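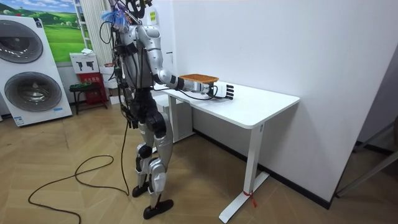
Vol. 14, Issue 3, p. 87

3. Planning the purchase

3.1 What we set out to buy

The first surprise of this project, and a very pleasant one, was how much we learned before any money was spent. We had expected the choice of robot to take up most of our planning. It took two meetings. The rest of the time went on the room, the desk, the hands, the cables and the long list of small parts that sit between a robot and a useful day's work. We report that list here in full, and we hope other small labs will borrow from it freely!

Our starting point was a simple question: what would it cost to run one humanoid at a desk for a year, in a room furnished like a home? Figure 1 shows the robot at the desk, its hand resting on the top and a woven tray lying towards the wall. The tasks we costed are all of this size, with one person's furniture and light household objects.

3.2 Splitting the budget

We divided the plan into four headings: the robot itself, the hands, the room, and upkeep. Shahnaz Kodikara, who drew up the first version, argued for keeping the hands apart from the body, and she was right. A hand wears at its own pace, and the buyer may want to change it long before the legs or torso need any attention. Under a single heading, a new pair of hands looks like a repair bill. Under its own heading it can be planned, compared and even looked forward to.

The final list ran to 311 lines. Of these, 87 were cables, connectors and mounting parts. We were delighted by this number, odd as that may sound, as it explained why three earlier plans in our group had gone over budget. Those plans had named the large items with great care and left the rest to a single line called "sundries". The wiring above the shoulders in Figure 1 gives a fair idea of how much can hide under that word.

3.3 Quotes and delivery

We asked three suppliers for prices on the same list: Sornetti, Navavus and Pathirana. Each was sent the same two pages and given until Sat 15 August to reply. Sornetti gave the lowest total but left out spare fingers. Navavus priced every line separately, a great help when we came to compare. Pathirana could not supply the body but offered the best terms on hands, with repairs included for the first year.

We ended up dividing the order between Navavus and Pathirana. This meant two contracts and two sets of paperwork, and it added 14 working days to the plan. We would do the same again. The gain in repair cover was worth far more to us than the lost days.

3.4 The room

Room costs are easy to guess badly. We had put down a sum for the desk and nothing for the floor, and yet the floor shaped several later choices. A robot on a power cable needs a clear route to the socket, with enough slack for it to step and turn. The cable trailing over the floorboards in Figure 1 is a reminder that length should be priced for the path it will follow, loops and all. Our first order was measured wall to wall and came up short.

We also recommend pricing the desk at two heights. Reach changes a great deal with a small change in the height of the top, and a second desk costs very little beside a second visit from an engineer.

3.5 Upkeep and the Anwood sheet

All of these costs were entered in the Anwood sheet, a shared table which we began in April and have kept up since. Each line has a price, an expected life in months and the name of the person who will order the replacement. More than 71 lines have been changed since the first version, mostly in the expected life column. Finger tips were moved from twelve months to five. Shoulder cables went the other way, from six months to nine.

The sheet has made our monthly meetings shorter and far more cheerful. Section 4 sets out the yearly totals under each of the four headings, first with one pair of hands and then with two.

Figure 1. Humanoid robot at the desk, with the woven tray near the wall.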